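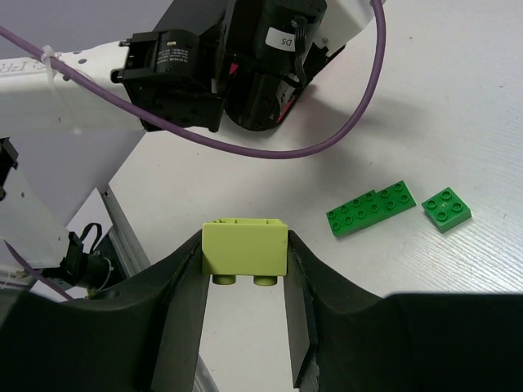

Grün ist nicht gleich grün: ein Zweier in Gelbgrün, dazu zwei flache Steine in Grasgrün

Forum > Spielzeug und Sammeln > Bausteine > Sortieren und Aufbewahren

Thema: Gemischte Kiste vom Flohmarkt, wie trennt ihr die Grüntöne?

kellerregal
Ich habe im September eine Kiste gemischte Bausteine gekauft, laut Zettel 5 Kilo, und bin jetzt beim Sortieren. Rot, Blau und Weiß sind durch. Bei Grün komme ich nicht weiter. Es sind mindestens zwei Töne dabei, ein gelbliches Hellgrün und ein normales Grasgrün. Oben ein Beispiel auf meinem weißen Tisch. Der hellgrüne Zweier hat außerdem rundere Kanten als alles, was ich sonst kenne, und wirkt etwas matter. Die beiden flachen daneben sind ein 2x4 und ein 2x2.
Fragen:
Sortiert ihr zuerst nach Farbe oder zuerst nach Form?
Kommt der hellgrüne in eine eigene Schachtel oder zu den anderen grünen?
Kann jemand sagen, von welchem Hersteller der ist?

noppenzange
Zuerst nach Form. Farbe sieht man in der Schachtel sofort, Form nicht. Wenn du einen 2x2 suchst und alle grünen Teile in einem Fach liegen, wühlst du ewig. Liegen alle 2x2 zusammen, hast du den grünen in zwei Sekunden.

Mattgruen78
Zum Hersteller: anhand von einem Foto schwierig. Bei den runden Kanten würde ich an Podon denken, die hatten so ein Gelbgrün. Steht auf den Noppen etwas drauf? Auf dem kleinen flachen meine ich in der Mitte oben eine Prägung zu erkennen, lesen kann ich sie nicht.

kellerregal
Auf den Noppen vom hellgrünen finde ich nichts. Die Prägung auf dem flachen 2x2 ist schwach, auch mit Lupe kann ich daraus keinen Namen machen.

Sernen-Sammler
Podon würde ich ausschließen. Die Podon-Steine, die ich habe, glänzen alle und haben ziemlich scharfe Kanten. Für mich sieht das eher nach Kurkik aus. Leg ihn mal auf einen Stein, bei dem du den Hersteller sicher weißt, und schau, ob er klemmt. Meine Kurkik sitzen auf fremden Steinen immer etwas locker.

Mattgruen78
Die späteren Podon waren matt. Ich habe 178 Stück davon in einer Schachtel und keiner glänzt.

Sernen-Sammler
Matt ab Werk oder matt bespielt? Das ist ein Unterschied. Auf dem Foto sind vorne auch ein paar leichte Schrammen.

Mattgruen78
Ab Werk. Die Innenseiten sehen genauso aus wie außen.

bodenplatte
Ich sortiere entgegen der Mehrheit hier nach Farbe und fahre damit gut. Mein Sohn baut nach Farbe, der will "alles Grüne" haben und nicht "alle Zweier". Es hängt davon ab, wer mit den Steinen baut. Für einen Sammler ist Form besser, für ein Kinderzimmer Farbe.
Die flachen würde ich in jedem Fall von den hohen trennen. Die rutschen sonst nach unten und man findet sie nur, wenn man die Kiste auskippt.

noppenzange
Bei flach und hoch trennen bin ich dabei. Bei Farbe nicht. Sobald die Menge größer wird, funktioniert das nicht mehr. Bis 100 Teile pro Farbe mag es gehen, danach sucht man nur noch.

bodenplatte
Wir haben deutlich mehr und es geht. Flache Schalen statt tiefer Kisten, dann liegt alles nebeneinander.

kellerregal
Danke, das mit den Schalen probiere ich. Klemmtest ist gemacht: der hellgrüne sitzt auf meinen alten Steinen fest, kein Wackeln. Abziehen geht auch normal.

Sernen-Sammler
Dann spricht das gegen Kurkik. Podon glaube ich trotzdem nicht.

tischkante_west
Noch ein Hinweis zum Licht. Ich habe lange unter der Küchenlampe sortiert und am nächsten Vormittag gesehen, dass zwei Grüntöne durcheinander lagen. Seitdem nur noch bei Tageslicht am Fenster und auf weißem Untergrund. Auf deinem Tisch passt das, aber im oberen Teil liegt ziemlich viel Schatten. Für Farbvergleiche würde ich die Steine dahin legen, wo das Licht auf die Platte fällt, also eher rechts.
Bei Gelb und vergilbtem Weiß ist es noch schlimmer als bei Grün.

kellerregal
Stimmt, im Schatten sehen die Grüntöne ähnlicher aus. Ich sortiere abends ab acht, Tageslicht gibt es da nicht mehr. Dann mache ich Grün am Wochenende.

Huỳnh
Wäschst du die Steine vor dem Sortieren oder danach? Ich habe es einmal danach gemacht und durfte alles noch mal sortieren, weil im Wäschenetz natürlich wieder alles zusammen war.

kellerregal
Vorher. Lauwarmes Wasser, etwas Spülmittel, dann über Nacht auf einem Handtuch.

noppenzange
Mit den Noppen nach oben trocknen lassen bringt übrigens nichts, das Wasser steht sonst innen nicht, sondern läuft unten raus und bleibt im Handtuch. Besser auf ein Gitter.

Mattgruen78
Geht auf dem Handtuch genauso, man muss sie nur einmal umdrehen. Beim Gitter fallen die kleinen durch.

kellerregal
Zwischenstand: Grün ist fertig, es sind fast 149 Teile. Ich habe jetzt nach Form sortiert, flache und hohe getrennt, und die hellgrünen liegen in den Fächern mit drin. Nur die ohne erkennbaren Hersteller habe ich in eine eigene Schale gelegt, da ist der Zweier vom Foto auch dabei. Falls jemand einen sicheren Podon in diesem Gelbgrün hat, wäre ein Foto von der Unterseite nett.

Mattgruen78
Mache ich, muss die Schachtel erst vom Dachboden holen.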